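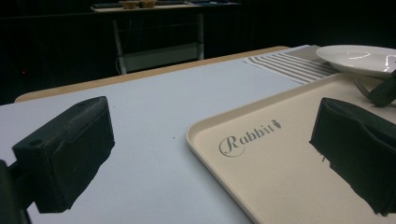

Thema: Hondell Querflinte, abweichende Nummer am Vorderschaft

kipplauf_nord
Donnerstag, 10. März 2022
Moin,
ich habe aus einem Nachlass eine Hondell Querflinte mit Kastenschloss übernommen, eingetragen ist sie inzwischen. Systemkasten und Laufhaken tragen dieselbe Nummer, am Eisen des Vorderschafts steht eine andere. Sie ist um 18 höher als die am Kasten. Schrifttype und Schlagtiefe sind gleich. Der Vorderschaft sitzt ohne Spiel, die Fischhaut stimmt in Teilung und Randlinie mit dem Hinterschaft überein. Ejektoren sind nicht vorhanden, nur Auszieher.
Fragen:
Hat Hondell Vorderschäfte getrennt nummeriert?
Wie wirkt sich das auf den Sammlerwert aus?
Im Jernanik steht zur Nummerierung nur ein Absatz, und der behandelt die Drillinge.

Systemkasten
Getrennt nummeriert wurde bei Hondell nicht. Wenn die Nummern abweichen, stammt der Vorderschaft von einer anderen Waffe. Bei so geringem Abstand aus demselben Fertigungslos, deshalb auch die gleiche Type. Vermutlich nach einem Schaftbruch getauscht oder bei einem Händler mit mehreren zerlegten Waffen vertauscht. Für den Sammler ist das ein Abschlag, für den Jäger egal.

R. Bednarek
Das sehe ich anders. Mein Großvater hat in der Werkstatt Bednarek Hondell-Flinten instand gesetzt, die Kundenbücher liegen bei mir. Dort sind mehrfach Waffen mit zwei Nummern eingetragen, jeweils ohne Vermerk über einen Tausch. Die zweite Nummer wurde in der Spalte "Holz" geführt. Ich halte sie für eine Losnummer der Schäfterei. Dass sie in der Nähe der Waffennummer liegt, ist bei parallel laufenden Büchern zu erwarten.
Ryszard Bednarek

Systemkasten
Eine Spalte "Holz" in einem Reparaturbuch belegt, dass der Reparateur zwei Nummern vorgefunden hat. Woher die zweite kommt, belegt sie nicht. Eine getauschte Waffe ergäbe denselben Eintrag.

R. Bednarek
Bei einer einzelnen Waffe ja. In den Büchern betrifft es aber nur Stücke mit Ausziehern, bei den Ejektorflinten steht durchgehend eine Nummer. Ein zufälliger Tausch würde sich nicht nach der Ausstattung richten.

wsleiman
Bevor das weitergeht: Hinterschaft prüfen. Schaftkappe abnehmen und nachsehen, ob auf dem Hirnholz unter der Kappe etwas eingeschlagen ist. Steht dort die Nummer des Vorderschafts, spricht das für Bednarek. Steht dort die Kastennummer, spricht es für Systemkasten. Den Abzugsbügel nur lösen, wenn ein passend geschliffener Schraubendreher vorhanden ist. Die Schlitze sind bei Hondell sehr schmal, mit einem Dreher aus dem Baumarkt sind sie hin.
Widad

kipplauf_nord
Kappe ist ab. Horn, zwei Schrauben, beide gingen leicht auf. Auf dem Hirnholz steht mit Bleistift eine Zahl, lesbar sind nur die letzten beiden Ziffern. Die passen zum Vorderschaft. Eingeschlagen ist nichts. Unter dem Abzugsbügel habe ich nicht nachgesehen.

Systemkasten
Bleistift kann jeder Büchsenmacher zu jeder Zeit geschrieben haben. Wenn beide Hölzer zusammengehören, kann auch die ganze Garnitur von einer anderen Waffe kommen.

kipplauf_nord
Dann müsste der Hinterschaft am Kasten nachgearbeitet sein. Ich sehe an den Übergängen keinen Spalt und keine Beilage.

jadwiga_n
Zum Wert: Ich habe im Dezember eine vergleichbare Hondell für 900 Euro verkauft, ebenfalls mit abweichender Nummer am Vorderschaft. Der Käufer hat danach gefragt, über den Preis wurde deswegen nicht verhandelt. Entscheidend waren Laufinneres und Verschlusspassung. Die Waffe hatte Rostnarben im linken Lauf, kurz vor dem Choke, das hat mehr gekostet als jede Nummer.

Systemkasten
Ein Verkauf ist kein Marktpreis.

jadwiga_n
Habe ich auch nicht behauptet.

L. Rozīte
Nebenfrage zur Kappe: Was nehmt ihr für das Hirnholz, bevor sie wieder draufkommt? Bei meiner war es roh und hatte Waffenöl gezogen, das Holz ist bis vor den Pistolengriff dunkel.

wsleiman
Altes Öl zuerst mit Schlämmkreide und Lösemittel ziehen, mehrfach, jeweils über Nacht. Danach Plarkton Schaftöl dünn auf das Hirnholz, 6 Aufträge mit einem Tag Abstand. Waffe künftig mit der Mündung nach unten abstellen, wenn frisch geölt wurde.

kj_schaft
Plarkton würde ich auf Hirnholz nicht nehmen, es bleibt unter einer Hornkappe zu lange weich. Schellack, 2 Aufträge, fertig. Lässt sich auch wieder entfernen.
Krystyna

wsleiman
Bei mir härtet es durch. Welche Charge hattest du?

kj_schaft
Die in der Blechdose, mit Trockenstoff. Die Flasche kenne ich nicht.

R. Bednarek
@kipplauf_nord: Schick mir bitte per PN die Nummern von Kasten und Vorderschaft und das Beschusszeichen auf der Laufunterseite. Ich suche den Bereich in den Büchern heraus. Der zweite Band ist nicht nach Nummern sortiert, das dauert also.

kipplauf_nord
PN ist raus. Das Jahreszeichen ist schwach geschlagen, ich habe beide möglichen Lesarten dazugeschrieben.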